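Misteck Facilities Group
Pre-Purchase Inspection Checklist: Two-Arm Mobile Unit, Simholm Kitchen Site
Prepared by: Ylva Magnusson, Equipment Planning
Issued: March 2024

Complete all items before the purchase request is forwarded. Items marked Open carry a comment and must be closed in writing by the person responsible.

Section 1. Budget and Quotation

1.1 Written quotation received from Brurnis and still valid.
Status: Yes
Comment: The quotation covers the unit, both grippers and the charging dock. Freight to Simholm is listed separately at $319.

1.2 Annual service agreement priced.
Status: Yes
Comment: $1,729 per year, first year payable on delivery. The Midtbø site pays for its own agreement and is not included.

1.3 Spare parts allowance set.
Status: Open
Comment: $2,000 has been requested. Brurnis has been asked to state which gripper parts are treated as wear items. The allowance will not be approved without that list.

1.4 Staff training included in the request.
Status: Yes
Comment: 40 hours in total, shared between the Simholm and Midtbø teams.

Section 2. Site Conditions

2.1 Floor level and free of loose tiles along the planned route.
Status: Yes
Comment: Two tiles by the service entrance were reset in December. Recheck after delivery of the unit.

2.2 Door widths measured and compared with the supplier's drawing.
Status: Yes
Comment: No changes needed.

2.3 Dedicated outlet available for the charging dock.
Status: Open
Comment: The electrician's estimate is outstanding. The cost belongs to the building budget and should not be added to this request.

Section 3. Reach and Clearance

3.1 Simulated room reviewed with a large appliance and base cabinets in place.
Status: Yes
Comment: Reviewed from the unit's head view. The right gripper is close to the lower edge of the appliance, while the left is over open tile. Clearance at the lower panel is to be measured in the model before the gripper type is confirmed on the order. One cabinet door appears slightly ajar; the route check must be run with doors both open and closed.

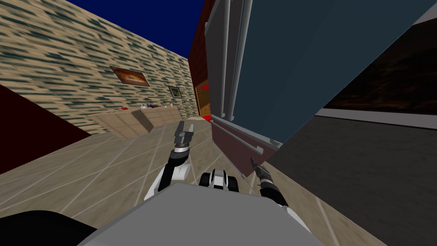
Section 4. Safety and Approval

4.1 Emergency stop location agreed with kitchen staff.
Status: Yes
Comment: Wall mounted, beside the service entrance. A second stop is carried on the unit.

4.2 Risk assessment signed by the site manager.
Status: Open
Comment: Draft returned for correction. The section on pinch points did not mention appliance doors.

4.3 Purchase request ready to forward.
Status: No
Comment: Hold until 1.3, 2.3 and 4.2 are closed and the clearance measurement under 3.1 is attached.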